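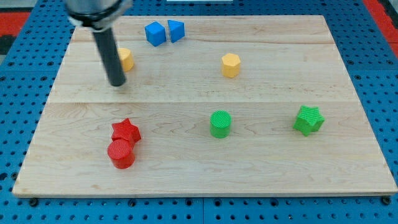

Single-finger rod tool hovering just above the block board.

Siltard Rod Tool and Block Board
Tabletop pushing kit for small arms
Page updated Feb 5, 2025

We test a lot of end tools at our shop in Skisirville, and the one we keep putting back on the arm is the simplest thing in the drawer. It's a rod! One long black finger with a rounded tip, no jaws, no motor, no cable to snag. If you want to compare arms or controllers and leave grasping out of it for now, this is a wonderful place to start.

What's in the kit
Siltard rod finger with rounded tip
Collar and mounting screws (fits the Akl wrist directly, adapter needed for Atora)
Wood board, bolts down to a standard pegboard table
Eight printed blocks in red, blue, yellow and green, two of each color
Print files for all block shapes
Hex key

About the blocks
The shapes are where the fun is. Cylinders wander off the tip if your push is even slightly off center, and the stars do something different every time, depending on whether the rod meets a point or settles in between two of them. The cube is easy until you ask for it to end up at a certain angle. Then there are the hexagonal prism and the triangular prism, which sit somewhere in the middle. We left the print lines on the blocks as they came off the printer. Sanded ones slid too freely for our taste, but sand yours if you like -- the files are there so you can make more.

How it did on our two arms
We ran the same 300 pushes on each controller, same board, same starting layouts.

Akl: Very smooth at low speed. The tip held its height over the whole board and we never had to touch the settings after the first morning. Long diagonal moves were a bit slow.

Atora: Quicker, and great fun to drive by hand. It dips slightly at full reach, so set the tip height at the far edge of the board and work back from there. Separating two blocks that start out touching was easier on this one, thanks to the finer side-to-side steps.

Against a two-jaw gripper
We also tried pushing with a closed two-jaw gripper, which plenty of people do. It works, but the flat sides catch on corners and the wrist angle starts to matter. With the round rod you can come at a block from any side and the contact feels the same. You do lose lifting, of course, and a block that tips over stays tipped until somebody reaches in.

Wear
After more than 2,000 pushes the tip has a dull patch and no flat spot that we can feel. The board has a few faint scuffs. Check the collar screws after the first day, as ours needed a quarter turn.

Part number 812
Spare tips come in packs of 4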